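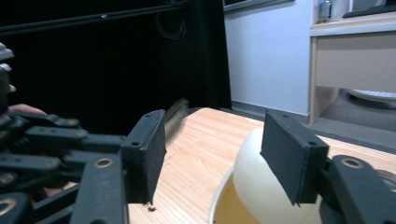

Lorraine Hoani asked whether the hand-tool line could be held at last year's amount until the arm quotations are in. It cannot. The hand tools are used every working day, the arm order has no confirmed delivery month, and the two should not share a line in the plan.

*Bench work, hand-held gripper. Right pad against the white rounded object in the round container, above the amber liquid. Each pad has a small screw hole near the lower front corner; brass-colored rings at the pivots.*

# Bench Gallery and Equipment Notes, Hollen Workroom

16/02/2018

This page goes with the equipment request for the coming year. It is meant for readers who sign off on the request and do not spend time at the benches. The entries under the caption give the planning points that depend on the kind of work shown. Prices are from written quotations unless marked as estimates.

## Pads

Contact pads are the first item to budget as a consumable. Last year they were bought as repairs, one order at a time, and the shipping charges came to more than the parts. The request moves them to a stock line with 17 pairs on hand at the start of the year.

Flat pads stay as the default. Keegan Rutherford tested a ribbed pad from Brerkatel and reported a better hold on boxed goods, but the ribs are hard to clean and leave marks on soft items. Ribbed pads can be ordered for a single job and charged to that job.

Any supplier quoting for pads must supply:

- the pad material and its hardness, in writing
- a drawing showing hole positions, with tolerances
- screws of the correct length, bagged with the pads

A pad that needs redrilling at the bench will be returned. We accepted a batch like that in December and spent most of a morning on it.

## Pivots and linkage

The linkage is plain to maintain if the pivots are bushed. Unbushed pivots wear oval, the pads go out of parallel, and the operator makes up the difference by hand without noticing. Purchase specification: replaceable bushings at every loaded pivot, available as a separate part number, stocked by the seller in this country.

Brerkatel sells the linkage only as a complete side assembly. Gilchrist sells individual links and bushings. The Gilchrist tool costs more at purchase, but one replaced side assembly on the other tool uses up the saving. Dinesh Murthy has worked this out on the cost sheet attached to the request, along with the labor time for both.

Play at the pad tips should be checked monthly with a feeler gauge and written in the tool log. The log sheets exist. They were not filled in for the second half of last year, so the wear figures in the cost sheet are estimates – treat them that way.

## Smooth and rounded objects

Rounded items and open containers of liquid are the jobs that set the gripper specification. A flat pad meets a curved surface over a small area, and small errors in pad angle matter more than they do on a box. Closing force also has to be easy to hold at a low level. Before purchase, each candidate tool is to be tried on such items at our own bench by at least two operators. A supplier video is not accepted in place of the trial.

The trial record should state the object, its size, the pad type, and whether the operator had to adjust grip. Dropped items are recorded too. Lindsay Donnelly keeps the form and can print more.

Splash protection is a separate question. No tool quoted so far carries a rating for liquid, and the sellers were asked directly. The electronics on the powered version sit behind the linkage, and Gilchrist offers a molded cover for it. The cover is included in the request. Hand-operated tools without electronics do not need one.

## Hands near the mechanism

Overlapping links close on each other as the pads come together, and fingers do end up near them. The force on the manual tools is low. On the powered version it is not, and the quotation has to include a guard over the link stack. Workar left the guard out of its first quotation and listed it as an option in the second. Compare the totals with the guard included.

## Bench surface

Wood tops are acceptable for this work and will not be replaced this year. Rutherford asked for a laminate top on the bench used for liquids. The price is modest, but the top would have to be cut to fit and the bench taken out of use while that is done. Deferred to the next request. Until then, use trays under containers and wipe the top down at the end of the session.

## Amounts

| Item | Basis | Status |
|---|---|---|
| Hand-held grippers, quantity 2 | written quotation, Gilchrist | requested |
| Contact pads, flat, stock | written quotation, Gilchrist | requested |
| Bushings and links | price list | requested |
| Molded cover, powered version | written quotation | requested |
| Guard, powered version | written quotation, Workar | to be confirmed |
| Laminate bench top | estimate | deferred |

The requested items together come to some $3000 before tax. Freight is extra. The arm is not in this table and has its own request, prepared by Digby Henare, with installation and training shown as separate amounts.

One point from his request affects this one. If the Workar arm is chosen, its wrist flange takes the Gilchrist pads with an adapter plate, and the pad stock can serve both. If another arm is chosen, the pad stock covers the hand tools only and a second stock has to be priced. The pad quantity above assumes hand tools only.

## Open items

- Workar to confirm the guard price and whether it ships fitted.
- Brerkatel to say if bushings can be sold separately. Asked by e-mail, no reply yet.
- Murthy to replace the estimated wear figures once the tool logs have been kept for a full quarter.
- Donnelly to book bench time for the trials, mornings preferred – the afternoon slots are taken by packing work.
- Hoani to confirm that pads can move from the repair line to the stock line without a new account code.

Corrections to amounts go to Murthy. Corrections to the caption or the notes go to Donnelly, who maintains this page.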